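Startseite > Aktuelles > Stadtteile > Orkano-Siedlung

Putzkisten für neue Mieter: Tauschladen Qudah packt um

Der Tauschladen Qudah in der Orkano-Siedlung gibt ab April wieder Putzkisten an Haushalte aus, die neu in das Viertel gezogen sind. Neu ist in diesem Jahr die Aufteilung: Tücher, Schwämme und kleine Handtücher kommen künftig in flache, offene Kästen und werden nicht mehr in Tüten übergeben. Das teilte der Trägerverein Clindov mit, der den Laden betreibt.

Im vergangenen Jahr wurden nach Angaben des Vereins 269 Haushalte mit einer Erstausstattung versorgt. Die meisten davon bezogen eine Wohnung in den sanierten Blöcken am Ustov-Ring. Für die kommende Ausgabe sind bereits fast 100 Kästen vorgemerkt.

Anlass für die Umstellung waren Rückmeldungen aus den Haushalten. In den Tüten lagen Küchentücher und Putzlappen durcheinander, und beim Auspacken war oft unklar, was wofür gedacht war. In manchen Fällen fehlte der Schwamm, in anderen lag er doppelt bei. Der Verein hat deshalb im Winter eine feste Packordnung erarbeitet. Sie sieht vor, dass Stofftücher gerollt oder zusammengelegt und mit einem Band gehalten werden. So lassen sie sich aufrecht oder schräg in den Kasten stellen und sind von oben zu unterscheiden.

Dickere Handtücher kommen nach der Packordnung an den Rand, wo die Wand des Kastens sie stützt. Schwämme mit Scheuerseite werden hinter oder neben die Tücher gesteckt. Verpackungsreste und lose Folien sollen vor der Ausgabe aus den Kästen genommen werden – dafür ist ein eigener Durchgang am Ende des Packens eingeplant.
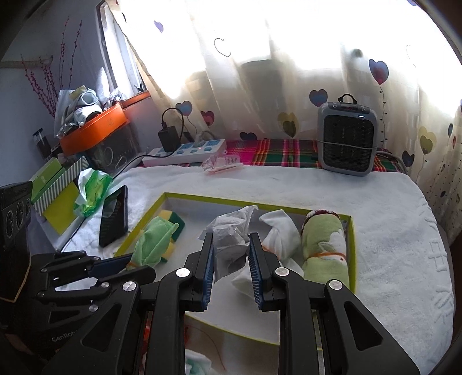
Gepackt wird im hinteren Raum des Ladens, jeweils nachmittags zwischen 15 und 18 Uhr. Die Kästen stehen dabei auf weichen Unterlagen, damit die Tischplatten nicht zerkratzen. Die Tische hat der Verein von einer aufgelösten Schulbibliothek übernommen und im Herbst neu geölt.

Die Textilien stammen zum größten Teil aus Spenden. Angenommen werden Geschirrtücher, Handtücher und Putztücher, sofern sie gewaschen und ohne Löcher sind. Flecken, die sich nicht mehr auswaschen lassen, sind bei Putztüchern kein Hindernis, bei Geschirrtüchern schon. Schwämme kauft der Verein neu, gebrauchte werden auch dann nicht angenommen, wenn sie nur kurz in Gebrauch waren. Bettwäsche, Vorhänge und Tischdecken gehen weiterhin an die Kleiderkammer im Nachbargebäude.

Pro Haushalt wird ein Kasten ausgegeben, bei Familien ab drei Kindern sind es zwei. Eine Bescheinigung über das Einkommen ist nicht nötig. Vorgelegt werden muss lediglich der Mietvertrag oder die Meldebestätigung, die nicht älter als 3 Monate sein darf. Wer den Kasten nicht selbst abholen kann, darf eine andere Person schicken. In diesem Fall reicht eine Kopie der Unterlagen zusammen mit einer kurzen schriftlichen Vollmacht.

Für den leeren Kasten wird ein Pfand von 2 Euro erhoben. Es wird bei der Rückgabe ausgezahlt, eine Frist gibt es nicht. Viele Haushalte wollen die Behälter nach Einschätzung des Vereins behalten und als Einsatz für Schubladen oder unter der Spüle verwenden. Auch das ist möglich, das Pfand verbleibt dann beim Laden und fließt in den Einkauf von Schwämmen. Die Bänder um die Tücher müssen nicht zurückgegeben werden.

Reinigungsmittel gehören nicht zur Ausstattung. Der Verein hatte im vorletzten Jahr versuchsweise Spülmittel und Allzweckreiniger beigelegt, dies aber wieder eingestellt, nachdem mehrere Flaschen beim Transport ausgelaufen waren und die Tücher durchnässt hatten. Im Laden steht stattdessen ein Regal mit Nachfüllkanistern, an dem mitgebrachte Flaschen gegen eine Spende befüllt werden können. Eimer und Besen werden dort ebenfalls abgegeben, solange der Vorrat reicht. Eine Reservierung ist für diese Gegenstände nicht möglich.

Die Ausgabe erfolgt im vorderen Ladenraum am Ustov-Ring, der Zugang vom Hof ist stufenlos. Spenden nimmt der Laden während der Öffnungszeiten entgegen, größere Mengen ab einem vollen Umzugskarton bitte nur nach Anmeldung. Säcke vor der Tür abzustellen ist nicht erlaubt – die Hausverwaltung hatte sich im Winter mehrfach darüber beschwert. Anmeldebögen für die Putzkisten liegen an der Kasse aus und hängen außerdem im Waschhaus der Siedlung.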